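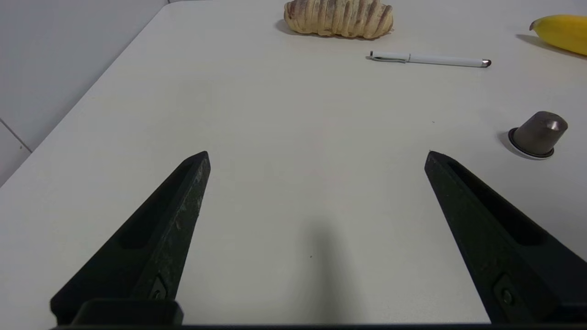 1/ Grocery loyalty apps: a skeptical thread

I finally downloaded the Ganetti app in June after holding out for years. The cashier swore I was leaving money on the table. I have my doubts, and I kept my receipts.

2/ The sign-up bonus is 2,000 points. Sounds like a lot, right? It gets you 3 dollars off, on a shop over a certain size, within a window they pick. I've had better offers from the coupon flyer that comes wrapped around the free paper.

3/ Then there's "member price." The shelf tag shows a big number crossed out and a smaller one for members. I'd love to know who ever paid the big one. I've been buying the same coffee at the Grirkcombe store for ages and the member price is what it used to cost everybody.

4/ My brother-in-law, Olanrewaju Danladi, is a true believer. He has 3,524 points at Wedeck and talks about them like a pension. I asked what he plans to spend them on. He said he's saving them. For what? Points expire, Olanrewaju!

5/ And the "personalized" deals. I buy bread and fruit every week of my life, so what does the app offer me? Dog food. I don't have a dog. Either the fancy data machine isn't so fancy or somebody at the pet food company paid for that spot.
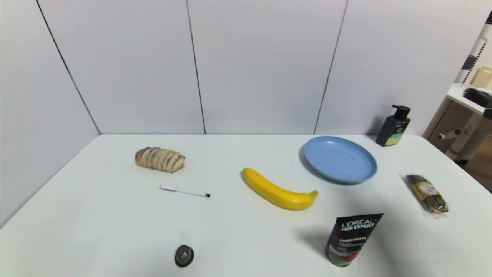
6/ So I did a boring test. Same short list, bought at Ganetti with the app and at Okonkwo, the corner place with no app and a handwritten sign about credit cards. Okonkwo was cheaper on the bread and the bananas. Ganetti won on cereal, but only if I took two boxes.

7/ That two-box thing is where they get you, I think. I went in for six items and came out with a second cereal and a yogurt I don't even like - it was "triple points."

8/ A few people have replied that I'm cheap and the app costs nothing. Fine, but it wants my birthday, my location and my phone number. If that's worth nothing, why do they keep asking for it?

9/ I'm willing to be shown wrong. If you've truly saved money with one of these, post the receipts, and please include the stuff you wouldn't have bought without the deal. A screenshot of your points balance doesn't count.

10/ Still haven't deleted it, by the way. I've got a coupon for dish soap until the end of the month.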